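Section 3: Getting Your Shopping List Shared

Hiltiretti Household Lists – Set-Up Guide

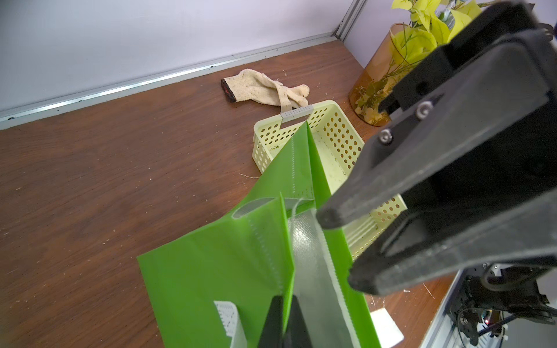
How many people can share one list?
Up to 11 people can share a list, and each of them can add, edit and check off items from their own phone.

Sharing is the part of Hiltiretti we get the most happy mail about, so it's worth spending a few minutes on it before your next big grocery run. You'll need the app installed and an account set up (Section 2). Everyone you plan to invite needs the app too, but they don't need an account yet. They can make one when they open your invitation.

3.1 Create the list

1. Open the app and tap Lists at the bottom of the screen.
2. Tap the plus sign, then New List.
3. Type a name. Short names look best on the home screen – "Groceries" or "Saturday Market" will fit on one line, even on a small phone.
4. Pick a color and tap Save.

Your list opens right away. Add a few items now so the people you invite have something to look at. You can type "milk, eggs, rice" with commas in between and the app will split it into separate lines. Try it, it's a lovely time saver!

3.2 Invite people

1. Open the list and tap Share in the top corner.
2. Choose Send Invitation to use a text or email, or Show Code if the person is standing next to you.
3. Choose Can Edit or Can View. Kids who like adding six kinds of cereal may do better with Can View.
4. Tap Send.

Note: Invitations expire after 14 days. If one runs out, open Share again, tap the name and choose Resend. The old link stops working as soon as a new one goes out.

Caution: Anyone who has the link can join until it expires. Send it straight to the person and keep it out of large group chats. If a link does get loose, tap Share, then Cancel All Invitations. People who have already joined will stay on the list.

3.3 Sort by aisle

This is my favorite feature, and plenty of people miss it. The app can put your items in the order you walk the store, so you aren't running back to produce for one lemon.

1. Open the list menu and tap Sort, then By Aisle.
2. Choose your store. If it isn't listed, tap My Own Layout.
3. Drag the departments into the order you pass them. Start at the door you normally use.
4. Tap Done.

The layout is saved with the store and everyone on the list gets it. Items the app doesn't recognize go under Other at the bottom. Press and hold one, drag it to the right department, and the app will remember it next time.

Tip: Put frozen food last, even if you pass it halfway through. Thanks to Efua Antwi for writing in with that one – we use it ourselves now.

3.4 Shopping together

When two of you are in the store, turn on Split Trip from the list menu. Each person taps the departments they want, and those items move to the top of their own screen. Checked items turn gray on both phones within 3 seconds if you have a signal.

No signal? Keep shopping. The app saves your check marks and sends them once you're connected again. If both of you checked off the same item while offline, it will show a small orange dot. Tap the dot to see who got it.

3.5 If something goes wrong

The list is empty after joining: pull down on the screen to refresh. If it's still empty, sign out and back in.

Error 1717: your app is older than the list. Update from your phone's app store, then reopen the invitation.

Someone's changes don't show up: check that they have Can Edit next to their name under Share.

To stop sharing, see Section 4, Leaving and Deleting Lists.

Section 3 last revised Tue 1 October by Liya Hadgu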